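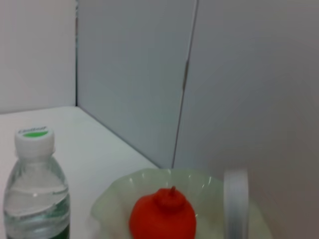 Keeping tomatoes from ripening all at once – what do you do?

Redstead Growers Forum > Fruit and Veg > Harvest and Storage

wudgate_gardener
Posted July 19, 2022

We put in 11 tomato plants this year, which was too many for two people, and last summer's problem is already shaping up again. Everything colours up inside the same fortnight, we eat tomatoes until we're sick of them, and by the end of the season there's nothing left but the jars.

I started these from seed in February under a shop light. Most are a variety my neighbour calls Esfahani. She saves the seed every year and I've never seen it in a catalogue. The rest are a bush type from the garden centre, label long gone.

What I want to know is whether picking early and ripening indoors spreads things out in any useful way, or whether I'm kidding myself. My mother always said a tomato picked before it's fully red tastes like nothing. The ones I've tried picking at the pink stage seemed fine to me, but I wasn't comparing them side by side.

We don't have a cellar. The basement is finished and stays about the same temperature as the rest of the house.

----

pegboard
Pick at first blush. Once there's a bit of colour at the blossom end the fruit has most of what it's going to get from the plant. I've done it this way for years and nobody at my table has ever complained.

It also saves you from splitting after a heavy rain, and the squirrels lose interest if there's no red showing.

----

Clay_and_Gravel
Have to disagree with pegboard. Blush is fine for the grocery-store type of tomato. For a big slicer I want it on the vine until it comes away in my hand. I've tried both ways with the same plant and the vine-ripened ones were sweeter. Maybe not by a lot, but I could tell.

If the trouble is that they all come in together, the answer is in what you plant. Your bush type is going to dump its whole crop in a couple of weeks no matter what you do. Grow one or two of those for sauce and make the rest indeterminate.

----

wudgate_gardener
Fair point about the bush ones. I bought them because they were on sale. The neighbour's are tall, I've had to add a second set of stakes already.

----

Ekaette Akinola
I kept a notebook on this for three summers when we had the big plot. Last year I weighed everything, 175 pounds in total, and wrote down the stage each lot was picked at and the day we ate it.

Blush-picked fruit kept on the counter took a week or a bit more to get to full red. Fruit picked half red took 3 or 4 days. Put somewhere cooler, the blush ones went nearly two weeks before they were ready. So it does spread things out, but only if you have a cooler spot, and it sounds like you don't.

On flavour, my husband and I tasted them blind, cut up with no salt. He picked the vine-ripened ones most of the time. I was no better than guessing.

What made more difference for us was staggering the planting. Half went in as soon as it was safe and the other half three weeks later. The second lot were smaller plants but they carried us well into the fall.

----

Clay_and_Gravel
Your husband has good taste.

----

pegboard
One husband isn't much of a sample. But I'll take the numbers, they line up with what I see here.

----

treadle
Don't put them in the fridge whatever you do. My sister-in-law refrigerates everything and her tomatoes go mealy.

----

Ekaette Akinola
I'd say don't refrigerate them before they're ripe. Once they're fully red, a few days in the fridge is all right if you let them warm up before you eat them. I'd sooner do that than lose them to fruit flies.

----

treadle
We'll have to differ on that. I can taste it every time.

----

Norm_on_Trotent_Rd
Longtime reader, not much of a poster. I'm on the Trotent side of town with a sloped yard that catches frost early, so I have to bring a lot in green whether I like it or not. What I do:

Leave a bit of stem on if it's not going to poke the next one. Wipe off the dirt but don't wash them. Single layer in a shallow box with newspaper under, not touching. Keep the box out of the sun. A sunny windowsill gives you patchy colour and soft shoulders, in my experience. Look them over every day or two and pull anything with a dark spot.

The banana trick works, but it speeds them all up, so it's the opposite of what the original poster is after.

Hard green ones with no shine to the skin I don't bother with. Those go into relish.

----

wudgate_gardener
Thanks Norm. I've been doing the windowsill and did wonder about the shoulders. Moving them to the hall closet tonight.

Do you stack the boxes?

----

Norm_on_Trotent_Rd
Two high, crossways, so air gets through. Any higher and I forget what's on the bottom.

----

mothwing
Freezing is worth a mention. If you get more than you can eat, core them and freeze them whole on a tray, then bag them. The skins slip off under warm water when you thaw them. I had 47 in the chest freezer at one point last fall and they all went into soup and chili over the winter. No good for sandwiches, but it takes the pressure off at the peak.

----

Clay_and_Gravel
Second that. Same flavour as canned with none of the work. Leave the skins on if you're blending it anyway.

----

wudgate_gardener
Okay, the plan for this year is to pick half the Esfahani ones at blush and leave half on the vine, and freeze whatever the bush plants throw at us. I'll ask the neighbour whether she has seed to spare and stagger the planting next spring.

Ekaette, when you did your second planting, did you start the seed later as well, or just hold the seedlings back in pots?

----

Ekaette Akinola
Started the seed later. I held some back in pots the first summer and they got leggy and sulked for weeks after they went in.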